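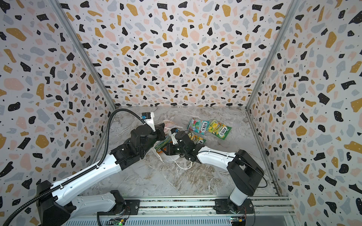 quincetin wrote:
Before you change anything in the recipe, please test the thermometer. Grainy caramels and hard caramels are two different faults and you seem to have both of them.

Re: Soft caramels went grainy AND too hard

lowsimmer
Thank you for the quick reply. I will write down the whole thing again in one place, as my first message was a bit confused.

My recipe is 400 g white sugar, 52 g glucose syrup (Flerkeser, the one in the squat plastic jar), a carton of whipping cream, butter, and salt at the end. I make the sugar, glucose and a splash of water into an amber syrup, then I add the warm cream and butter, then I cook it again until the thermometer says it is ready. Last winter this gave me caramels which I could bite without fear. This December I have made it twice and both times the result was sandy on the tongue and so hard that I had to break it with the back of a knife.

The only new things are the pan, which I bought from Woo when they were clearing their old stock, and the colour of the caramel, which I took a little darker because my family likes it more bitter.

quincetin
The pan and the colour are both interesting, but I still say thermometer. Which one is it?

lowsimmer
A Brutel, the glass kind with a clip. It is the same as last winter. It lives in the drawer with the wooden spoons, so it has perhaps been knocked.

quincetin
Boil some plain water, hang it in there without touching the bottom, and wait until it stops climbing. If you live near sea level it should say 100. Then tell us.

harbour_oats
I am going to disagree a little. A thermometer which is wrong can make them hard, I agree with that. It can't make them sandy. Sandy is crystals, and crystals come from stirring, or from sugar on the side of the pan falling back in. Did you stir while the sugar was melting?

lowsimmer
I stirred, yes, but only until it was melted. I was told you should never stir after it boils, so I stopped there.

harbour_oats
And the sides? You need a wet brush, or put a lid on for the first few minutes of boiling so the steam washes the sides for you. I prefer the lid. Brushes lose hairs.

ticklebelly_cove
I have never brushed or covered a pan in my life and my caramels are smooth. I stir all the way through, before the cream and after the cream. With the cream in it you have to stir or it catches on the bottom. I think this rule about not stirring frightens people for no good reason.

harbour_oats
After the cream, of course you stir. I was speaking of the syrup stage. How much glucose do you use?

ticklebelly_cove
Half as much as the sugar. My mother's recipe, only she used corn syrup.

harbour_oats
Then this is why you can stir as you like! With that much glucose it would be hard to get a crystal if you tried. lowsimmer is using a small amount, so there is less protection.

ticklebelly_cove
Fair point. I still think that more glucose would be a simpler cure than lids and brushes.

lowsimmer
I made the water test this morning at 7. It goes up to 103 and stays there. I am not on a mountain and also not in a mine, I can see the harbour from my window. So it reads three degrees too high?

quincetin
Yes, it reads high. But look what this means. When it tells you the caramel is ready, the caramel is in truth three degrees below that. So you should be getting caramels that are too soft, not too hard. I take back part of what I said. It is a fault, but it works in the other direction.

lowsimmer
Now I am more confused than before. Is it possible that it is wrong by a different amount when it is hotter?

quincetin
It is possible, with a cheap one, or if the paper scale has slipped inside the glass. One test at boiling water only tells you about boiling water. I would use the cold water test next to it for the next batch. Drop half a teaspoon in a bowl of very cold water, leave it for a moment, and roll it between your fingers. You want a ball that holds its shape and still gives when you press it. If it cracks or makes threads you have gone past.

oldbridge_kettle
Sorry to come in with something different, but did you weigh the cream, or did you use "a carton"? They changed the size of the cartons in our shop in Vosov and I did not notice for months. Less cream with the same sugar gives a harder sweet, and also a more grainy one, as there is less fat between the crystals.

lowsimmer
oldbridge_kettle, I have just gone down to look in the recycling. You may be right. The new carton is narrower. I don't have an old one any more to compare with it, but the recipe is in my own handwriting and says only "1 carton", which I now regret.

harbour_oats
I would bet on the cream for the hardness and on the sides of the pan for the sand. Is the new pan wider than the old one?

lowsimmer
Wider and lower. It is a nice heavy pan. Is this bad?

harbour_oats
Not bad, but more water goes away while you are waiting for the temperature, and there is more side for the syrup to splash on. Also if it is shallow your thermometer bulb might not be covered properly. Then it is measuring mostly the air above, and you cook too long.

quincetin
That last one would explain the hardness even with a thermometer that reads high. I am annoyed that I did not think of it.

ticklebelly_cove
Or use the smaller pan again?

lowsimmer
The smaller pan has been given to my daughter, so it would be a diplomatic matter.

dulse_and_rye
I have read all of this with interest as I had the same sand in mine. Could someone put the advice together in order? I learn better when I have steps to follow. Also, can the grainy ones be saved? I have a full tin of them.

harbour_oats
I will try. This is how I do it, and others can complain after.

1. Weigh everything, the cream too. Write the weight on the recipe and not the carton.

2. Put the water in the pan first, then glucose, then sugar in the middle, so that no dry sugar sits against the sides. Stir gently over low heat until you can't feel any grains under the spoon. Take the spoon out.

3. Turn the heat up, put the lid on for the first few minutes of boiling, then take it off and leave the pan alone until the colour is as you like it. If one side gets dark quicker you can tilt the pan, but don't go back in with the spoon.
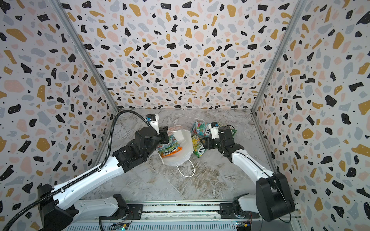

4. Take it off the heat and add the cream, which should be warm, in a thin stream. It will rise up and spit, so use a long sleeve. Then butter, and stir until it is all one colour.

5. Cook again on medium, stirring slowly across the bottom. Check the temperature with the bulb well under the surface, tilting the pan if you must, and start with the cold water test earlier than you think is necessary.

6. Salt in, then pour it in the lined tin in one go. Don't scrape the pan into the same tin. The scrapings are where the crystals are hiding. Scrape them into a cup and eat them with the spoon.

ticklebelly_cove
I complain about the third step, as expected. Otherwise it is how I do it too. I would add vanilla with the salt.

quincetin
I would not put the lid on if it is a tight one, it can boil over before you see it. Leave a small gap.

oldbridge_kettle
For dulse_and_rye: yes, you can usually save them. Break them up, put them back in the pan with enough water to cover, and melt very slowly until there are no grains at all. Add another spoon of glucose. Then cook it up again with the cold water test. The colour will be darker and they taste more of toffee, but mine were eaten.

harbour_oats
I would not bother. I would melt them with cream and call it a sauce. Cooking milk sugar twice gives me a slightly burnt taste that I don't enjoy.

oldbridge_kettle
It is a question of taste, I think. Low heat and a lot of patience, and I don't get it burnt.

dulse_and_rye
I will do half the tin one way and half the other. Thank you both.

lowsimmer
I have made a new batch this afternoon. I weighed the cream and had to open a second carton to get to what I believe was the old amount. Lid on, with a small gap. I held the pan tilted at the end, and the water ball was right when the Brutel still wanted me to go on, so I trusted the ball and took it off.

They are setting now. I have already cut a corner piece, which I know is too early. It is smooth! It is maybe a bit too soft, it leans when I stand it up, but there is no sand in it.

quincetin
Good. Leave them until tomorrow before you judge the softness, they firm up overnight. And wrap them as soon as they are cut, they take water from the air very fast and get sticky.

lowsimmer
What do you wrap in? I have had waxed paper stick, and baking paper won't stay twisted.

ticklebelly_cove
Cellophane squares. Waxed paper is fine if the caramel is properly cold and you cut it with an oiled knife.

harbour_oats
Baking paper, but cut longer than you think, and twist it twice in the same direction at each end. Cellophane looks pretty but it makes so much noise at the cinema.

lowsimmer
I will try the baking paper tomorrow, as I have a full roll. And I have put the cream weight on the recipe card, in pen.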